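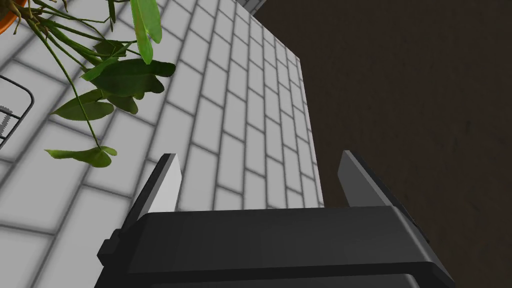
Figure 8.1 A lit pale face and its darker edge.

Chapter 8
Daylight and Room Surfaces

Chapter 7 dealt with the amount of light that reaches the outside of a window. This chapter follows that light indoors. It covers the daylight factor, the share of light that arrives by reflection, and the effect of surface finish on both. Readers who skipped the section on overcast skies should go back to it, as all of the worked problems use that sky.

8.1 The daylight factor

Daylight at a point in a room is rarely stated in lux alone. The sky changes from minute to minute, and a reading taken at noon in May says little about the same desk an hour later. The daylight factor removes most of this variation. It is the light level at the indoor point divided by the level on an open, level surface outdoors at the same moment, written as a percentage.

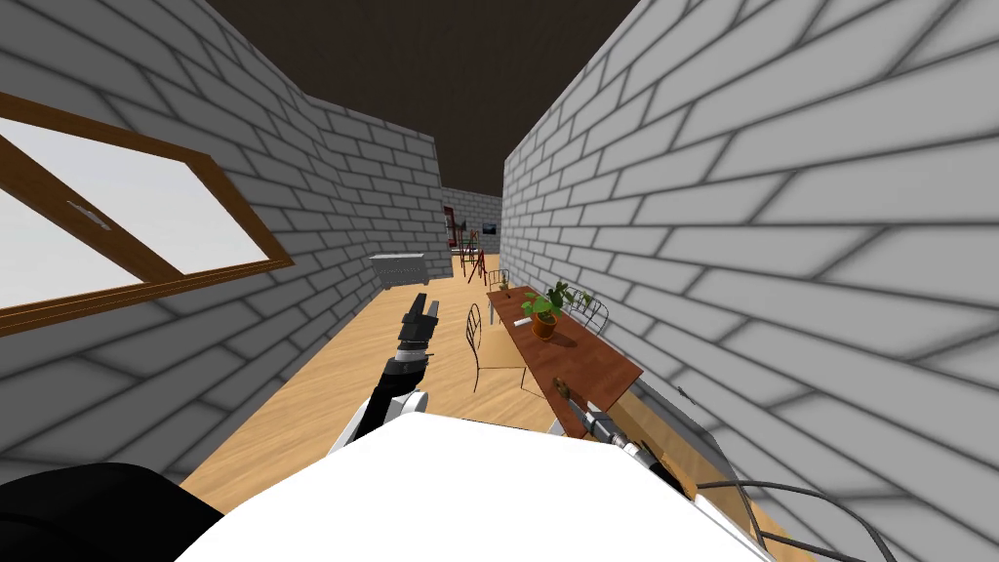 Does a brighter sky raise the daylight factor?
Under a fully overcast sky the factor stays nearly the same, as the indoor and outdoor levels rise together. Direct sun breaks this rule, and readings taken in direct sun should be thrown out.

Three parts make up the factor: light straight from the sky, light reflected from objects outdoors, and light reflected inside the room. The first falls quickly with distance from the window. In the Rokden reading room survey, Birsen Avcı and Ju-won Byun recorded 203 lux at the desk nearest the glass and 49 lux at the desk against the rear wall, both at the same moment.
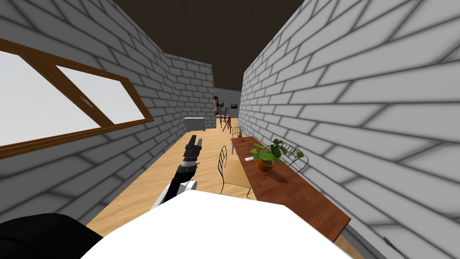
The reflected parts fall more slowly. At the rear desk in the survey no sky could be seen, so the whole reading came from reflection. Repainting would have changed the result there far more than at the front desk, where most of the light came directly from the sky.

8.2 Reflectance

Reflectance is the fraction of incoming light that a surface sends back. A room is usually described by the average of all its surfaces, each weighted by area — glass included. The rear wall at Rokden had a reflectance of 43 percent before repainting.

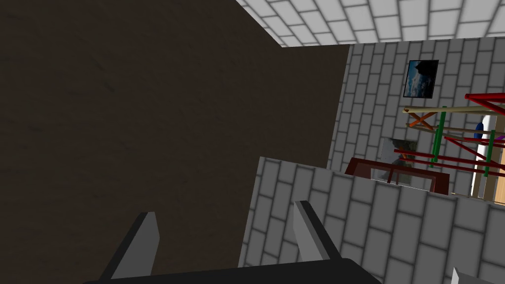
Color alone is a poor guide to this value. Two samples that look alike under a lamp can differ when measured, and texture adds to the error. Deep joints and rough faces trap light, so a painted card held beside a wall will often read higher than the wall itself. Section 8.3 gives the method for measuring a surface in place with a light meter and a reference card.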